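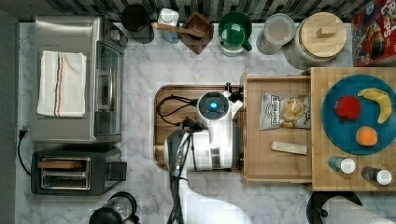 grapplehook wrote:
Nice kitchen, but I'd want the planner logs before I believed any of it. What is the success number counted over? Whole runs, or single picks?

Gurkden (thread starter) wrote:
Fair. Whole runs first, single picks second. I'm putting together a writeup on how the Zoton planning stack behaves on ordinary countertop tasks, and the top-down view is what the planner gets to work from, along with joint states. 80 runs so far. A run is one typed instruction, start to finish, no human touching anything. 11 of them failed outright. I haven't broken out the partial ones yet and I don't want to quote a figure until I have.

The part I think is worth talking about is the replanning. Stock Zoton builds a full plan up front and only goes back to it when a skill returns an error. I changed it so it checks the world state after each skill and throws away the rest of the plan if the state doesn't match what it expected.

moth_in_gimbal wrote:
So you moved the failure from the planner to the state estimator. I've done this. It looks great until the estimator is confidently wrong, and then you replan forever.

Gurkden wrote:
Yes, I've had that. Three of the failures were exactly that loop. I put in a replan cap and it gives up now, and I'm counting giving up as a failure.

grapplehook wrote:
Good that you count it. Most people wouldn't.

Still, the thing I keep asking in these threads and never get an answer to: what's the baseline? If you run the stock planner with a dumb retry on each skill, how much worse is it? My bet is not much. A lot of what gets sold as smart replanning is a second try at the same grasp from a slightly different approach angle.

prasertsri_fan wrote:
The Prasertsri benchmark has a retry baseline built in. You could just use that.

grapplehook wrote:
The Prasertsri benchmark is in sim, with perfect object poses. I wouldn't use it to choose a doorstop.

prasertsri_fan wrote:
You can turn on pose noise. It's a flag. It has been a flag for at least two releases.

grapplehook wrote:
Gaussian noise on a pose is a different animal from a detector that sees a clear jar as a piece of the counter. Real perception errors come in clumps. They depend on the object and on where the arm happens to be, and they stay wrong for as long as nothing moves. Retry does nothing for that, and neither does replanning.

moth_in_gimbal wrote:
Agree with that last bit. Looking at the counter from straight above, there are two things I'd expect trouble with. One is the arm covering part of its own tray. If your state check runs while the arm is parked there, the estimator is guessing about whatever is underneath. The other is the glass. There's a clear jar with a frosted lid at the back and a bigger canister with a wooden lid beside it. I would bet money the depth on the sides of those is garbage.

Gurkden wrote:
On the arm: I mask it out using forward kinematics and mark those cells unknown. Unknown doesn't trigger a replan. I went back and forth on that.

On the glass: yes, the depth is bad. From above the detector mostly gets the lids, so I fit a cylinder under the lid and take the height from a table. Not proud of it.

moth_in_gimbal wrote:
A height table is fine if you say so in the writeup. It's only cheating if it goes in a footnote.

lowpass_larry wrote:
Coming at this from the control side. What's your loop doing while the planner thinks? On our arm the nasty failures were never planning failures. The planner would stall for a couple of seconds, the controller would hold position with the integrator still running, and then the first motion after the stall came out with a kick. It got logged as "grasp failed" and everybody went off to fix perception.

Gurkden wrote:
Huh. The controller holds on the last setpoint. I'd have to look at whether the integrator is frozen. I log planner time per step but I've never lined it up against the grasp failures.

lowpass_larry wrote:
Line it up. It's an afternoon of work. If the failures bunch up after long planner calls you have your answer, and your replanning is making things worse, as it calls the planner more often.

grapplehook wrote:
That would be a funny result. I'd read that writeup.

aster_dev wrote:
I work on the Aster logging tool, so take this with salt, but it will do that join for you. Point it at both logs and match on the monotonic clock. Don't match on wall time. We had a user with 3,000 episodes all offset by a clock sync that kicked in halfway through, and every conclusion had to be thrown out.

grapplehook wrote:
Or it's ten lines of Python and no new dependency.

aster_dev wrote:
Sure. Everyone's ten lines of Python handle dropped messages differently, though.

Gurkden wrote:
I'll do the ten lines first and try Aster if it gets ugly. One more thing before someone asks: the random seed on the sampling planner is fixed at 777 for all the runs.

moth_in_gimbal wrote:
I was about to ask. So your 80 runs share one seed? Then your spread comes from object placement and sensor noise, and you know nothing about planner variance. I'd redo at least a batch with the seed free.

Gurkden wrote:
The seed was fixed so I could reproduce the replan loops. But yes, point taken. To do list is now: free seed batch, stock planner with plain retry, planner time against grasp failures. I'll post the logs with it this time, probably in March.

grapplehook wrote:
Post the failed ones too - all of them, with the raw detections. I don't need the good ones.

lowpass_larry wrote:
And check that integrator before you run anything else.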